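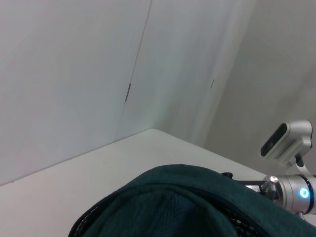

A robot gripper over a heap of green fabric on a white table.

The laundry will wait
By Leonie Wyss
October 2022

My brother-in-law sends me robot videos. He has sent me a robot with a mug, a robot with a drawer, and a robot with a bath towel it folded in what the small print admitted was 26 times normal speed. Each one comes with the same message, which is "soon." He has been writing "soon" since his kids were in diapers. One of them now drives.

I ran the linen room of a small hotel in Skomport for nine years, so cloth is something I have opinions about. A plate is the same plate every time you pick it up. A pillowcase has no shape of its own until you find two corners, and it will hide those corners from you. Jackets are worse. There are sleeves inside out, a hood folded into the collar, a zipper that catches. A new hire would get the hang of it by lunch and couldn't have told you how.

Last spring I visited a company called Rutholm, which wants to put a folding machine in places like my old linen room. Kornél Kiss showed me around and was very decent about my questions. The arm picked up a T-shirt, let it go, picked it up again and made a fair rectangle. It took 2 minutes. I asked to see a fitted sheet. They were not doing fitted sheets.

I asked what happens when a sock is stuck inside the shirt. Kiss said a person steps in. How often does a person step in? He said it depended on the load, and I believe him, but I'd like that number printed next to the price. We did 900 pieces on a busy changeover day. If someone has to stand beside the machine, I would sooner pay that person to fold.

Valentina Riquelme, who took over the linen room from me, thinks I'm being unfair. Her argument is that a slow machine can work all night, and that wrists wear out. Mine did, so she has a point. A machine that got through the plain towels by morning would be worth having, even a dull, slow one. I'd want to see it do that for a month with our towels, frayed hems and all, before anyone signed anything.

What I object to is the "soon." Hotel owners hear it and put off replacing the broken press, or hiring. Show me a full hamper, at normal speed, with the helpers standing where I can see them. Until then I'm telling my brother-in-law to teach the one who drives how to fold a sheet.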